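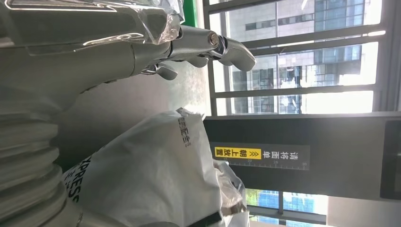

Station 2, window side: mailers, scanner sign and gripper.

WORKPLACE INSPECTION CHECKLIST — AUTOMATED PARCEL STATION
Site: Abernathy sorting floor
Operator: Sotavico
Inspected by: Annick Chan
Date: October 17, 2026

Purpose
This inspection reviews the station at which a robot now handles plastic mailers, and the duties of the staff assigned to it. Before August, two employees per shift turned and scanned each mailer by hand. One employee now attends the station and the other has moved to exceptions and returns.

Part A. Access and surroundings

A1. Walkway beside the station clear to a width of 40 inches. — Satisfactory.
A2. Arm reach marked on the floor. — Action required. Staff who trained on the manual bench still approach from the old side. Marking is to be applied before the next shift rotation.
A3. Light at the work position. — Satisfactory, with comment. The attendant reports glare from the windows in the afternoon and has asked for a blind.

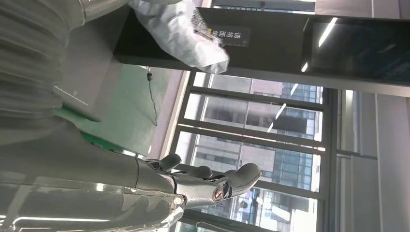
A4. Emergency stop within reach of the attendant. — Satisfactory. Tested twice from the seated position and once from standing.
A5. Protective covers on the arms secured. — Monitor. Covers are to be checked at the start of each shift and the result entered in the Podard log.

Part B. Handling of parcels

B1. Shipping label placed face up, as the station sign directs. — Satisfactory.
B2. Mailers kept clear of the conveyor rail. — Monitor. Large soft mailers can hang over the rail. The attendant must stop the belt before freeing one and must not reach past a moving arm.
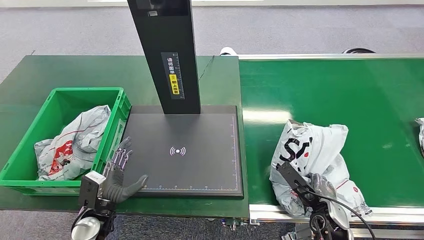

B3. Bins filled no higher than the rim. — Action required. The written limit is missing from the station card. Vurov, as maintenance contractor, will supply a revised card in English and Chinese.
B4. Lifting by staff. — Improved. The repeated twist from bin to scanner has been removed from the job. Attendants now report stiffness from long periods of sitting, and a standing break is to be added to the schedule.

Part C. Staffing and training

C1. Attendants trained in stop, clear and restart. — Partly met. Training records were found for 31 employees. Night relief staff have not completed the restart module and may not work the station alone.
C2. Exception handling. — Satisfactory. Of the 994 entries reviewed in the log, all carried the initials of the person who cleared the fault.
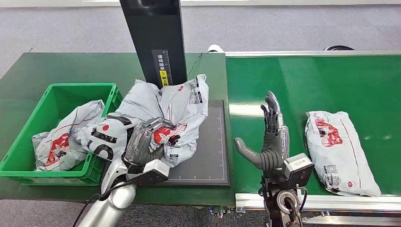 C3. Workload. — Comment. Attendants describe the work as quieter but more tiring to watch. Supervisors should rotate the position every two hours and should not assign other paperwork during that time.
C4. Consultation. — Action required. Staff were told of the change in duties by notice only. A meeting is to be held on each shift, with minutes kept on file.

Result: Conditional pass. Items A2, B3, C1 and C4 remain open and will be reviewed at the next inspection.

Signed: Annick Chan

Sotavico Workplace Safety Office | Contact the safety desk, extension 500 | © 2026 Sotavico | Back to top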